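Furniture and Interiors > Textbooks > Upholstery
6 min read
14 shares | 3 comments

Chapter 2
Frames and What Holds Them Together

Before a chair has springs, padding or a cover, it has a frame. Most of the complaints that reach a repair shop start there. A seat that leans, an arm that moves when you push on it, a back that creaks in August and goes quiet in winter: these are frame problems, and new fabric will not fix them.

This chapter covers the wood used in frames, the joints that connect the parts, and the checks to make before any other work begins. You will need the practice frame you stripped in Chapter 1. Keep the old tacks out of the way in a jar.

Hardwoods such as beech, maple and birch are the usual choice for frame rails. They hold tacks and staples well and do not split easily when nailed near an edge. Pine is cheaper and lighter. It works for parts that carry little weight, but a pine seat rail tends to loosen around the fasteners over time.

The main joints are the dowel joint, the mortise and tenon, and the screwed corner block. A dowel joint needs at least 2 dowels, because a single one lets the rail turn. Corner blocks are glued and screwed across the inside of each seat corner. When a frame has gone loose, look at the blocks first.

Bart Willems, who ran the repair bench at Visbridge, kept a notebook of every frame he took in. It lists 651 chairs and sofas. His method for checking one took him two minutes. He set the bare frame on a flat floor, pressed down on each corner in turn, then held the back rail and pushed sideways. He marked any joint that moved with chalk and did not reach for the glue until the whole frame had been tested.

Follow the same order in Exercise 2.1. Clean old glue out of a joint before adding new glue, and leave the frame in clamps for the full time given by the glue maker. Do not sit on it to test it during that time.

Terms used in this chapter: rail, stile, corner block, dowel, tenon, racking.
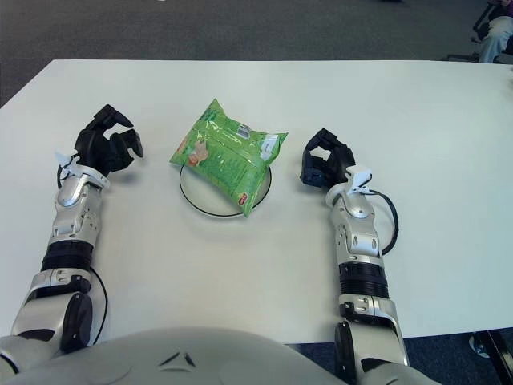

Can a loose joint be fixed by adding a metal bracket?

A bracket will hold it for a while, but the joint can keep moving behind the metal. Take the joint apart, clean it and glue it again.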